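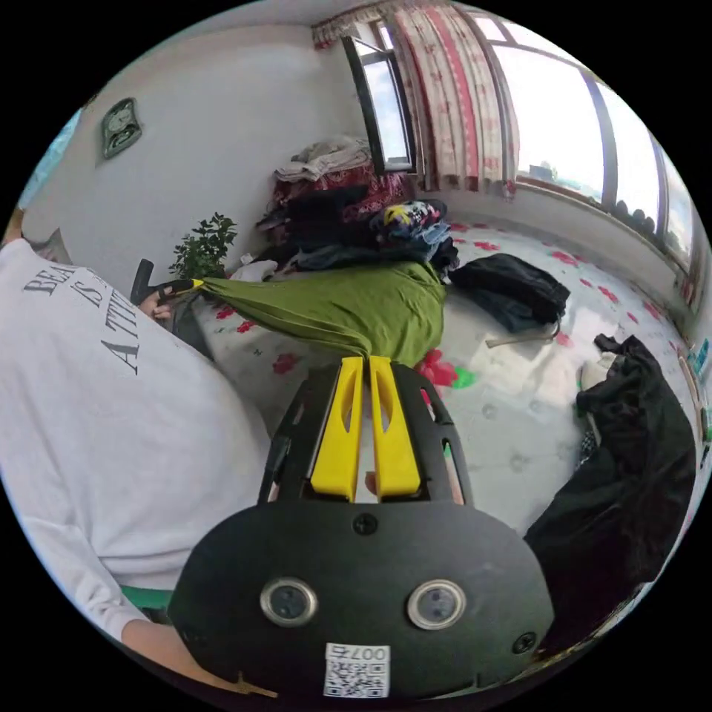
Green cloth laid lengthwise on the bed, left end gathered to a taper. Clothes pile against the back wall.

Bedroom laundry, Dillstead

Folding section of the Skukbridge household notes, compiled in April by Heledd Parri. The work surface is a bed with a white sheet, red flower pattern. Long pieces are spread flat before the first fold. Dark and white items share one pile and are sorted after folding. Bags stay on the bed until the pile is cleared. Shelf depth in the closet is 400 mm; finished stacks are kept to 297 mm wide.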